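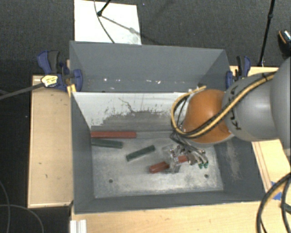 ## 4. Setting up the bin station

This section covers the block-picking station used by the Dulville Robotics Club for the Borketance challenge. Teams should finish section 3 (arm power-up and homing) first. Two students are needed: one on the pendant and one at the bin.

### 4.1 Clamping the bin

1. Move the arm to the PARK position and press the hold button on the pendant.
2. Set the gray bin in the gap between the wooden work surfaces, with the divider toward the back.
3. Push the bin up against the front work surface. It should not rock when you press on a corner.
4. Fit one blue and black clamp on each side. The pad goes flat against the bin wall.
5. Tighten both clamps a little at a time, switching sides. Stop when the bin no longer slides.

**Caution:** Do not overtighten. The side walls bend inward and the arm will then touch them on the way down.

**Note:** The bins are old and the floors are scratched. Scratches do not affect picking. A bent floor does, so swap the bin if a block spins freely when you flick it.

### 4.2 Checking the hose and cables

1. Follow the hose and cable bundle along the arm by eye. It must be tied near the top and hang in a loose loop beside the wrist.
2. With the arm still on hold, check that the loop does not hang below the gripper.
3. Look over the thin tubes at the gripper. Push any loose tube back into its fitting until it clicks.
4. Tape down floor and bench cables wherever a person could catch a foot or sleeve.

**Caution:** Never pull on the bundle to move the arm. If the loop is too short, tell your coach before changing it.

### 4.3 Loading the blocks

1. Put two red and two green blocks on the floor of the front compartment. Leave the rear compartment empty of blocks.
2. Lay them flat at different angles. Blocks may touch the walls during practice. For a scored run, follow the layout card.
3. Take your hands out of the bin and say "clear" out loud. The pendant student repeats it.

### 4.4 First pick

1. Load the program `vellgate_pick` and set the speed to 12 percent.
2. Release the hold and jog the gripper over a red block.
3. Turn the wrist until the fingers line up with the long sides of the block.
4. Lower in small steps. Stop 7 mm above the bin floor.
5. Close the fingers and wait 500 ms before lifting. The wait is the `grip_delay` value on the second page of the program.
6. Lift straight up until the block is above the bin walls, then press SAVE POINT.
7. Set the block down in the same compartment and repeat with a green one.

**Note:** The clear fingers can be hard to see against the bin. The bin student should watch from the side and call out the gap, keeping both hands off the work surface.

If the block slips, raise the gripper and check the finger screws before raising the grip pressure. Pressure is set at the Frerichs regulator and only a coach may change it.

### 4.5 Ending a session

1. Return the arm to PARK and press hold.
2. Close the air valve.
3. Collect the blocks and put them in the drawer marked BLOCKS.
4. Leave the clamps on if another team is using the station next. Otherwise remove the bin and hang the clamps on the rail.
5. Write the bin number and any dropped blocks in the station log.

Go on to section 5 once you have saved one good point for each color.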